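This site uses cookies to remember your reading preferences. Accept | Manage settings

Starenham Shared Kitchen — members' mailing list
Subject: Re: Plates in the drying rack
Posted 2025-09-01 by the Kitchen Coordinator

Dear members,

Thank you to those who wrote about the printed plates at the Starenham kitchen. The office has considered the questions raised and sets out the arrangements below.

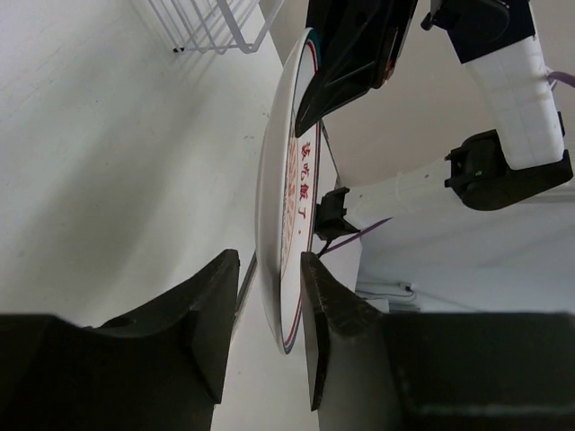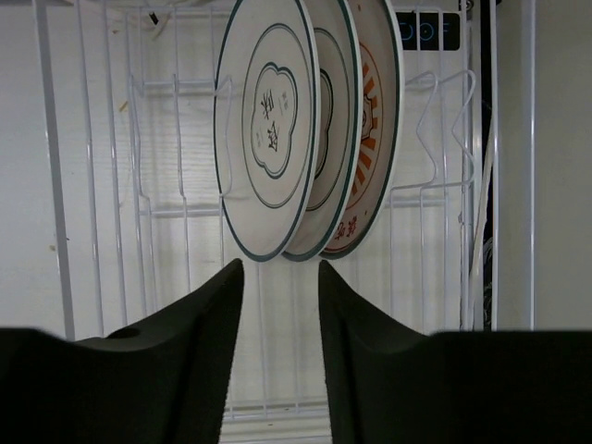

The printed plates remain available for general use at shared meals. They are to be washed by hand in warm water with a soft cloth. Scourers and abrasive powders must not be used on the printed side.

Plates should be stood on edge in the rack, one to a slot, and dried with a clean tea towel before they are put away. Bowls and mugs go on the draining mat — please do not hang them over the tines.

The earlier message is reproduced for reference.

> To the list,
>
> Could the office please confirm whether the plates with
> the Chinese lettering may go through the dishwasher?
> The label inside the cupboard says they may, while the
> sheet from the Plumard kitchen says they may not. Two of
> us were on clean-up after the last supper and followed
> different instructions.
>
> I would also ask where they belong once dry. They have
> been turning up among the baking trays.
>
> With thanks,
> A member, Belen Room group

The Plumard sheet is correct. The cupboard label dates from May and referred to the plain dinner set, which may continue to go through the dishwasher. It will be replaced.

Once dry, the printed plates are to be stored in cupboard 136, on the lower shelf, with a sheet of paper towel between each. Baking trays belong in cupboard 216. Groups using the Kelemen Room are asked to return borrowed crockery to the kitchen on the same day.

Chipped plates should be set aside on the office counter and entered in the breakages book.

Yours faithfully,
Kitchen Coordinator
Starenham Shared Kitchen

© Starenham Shared Kitchen | Contact the list office | Back to top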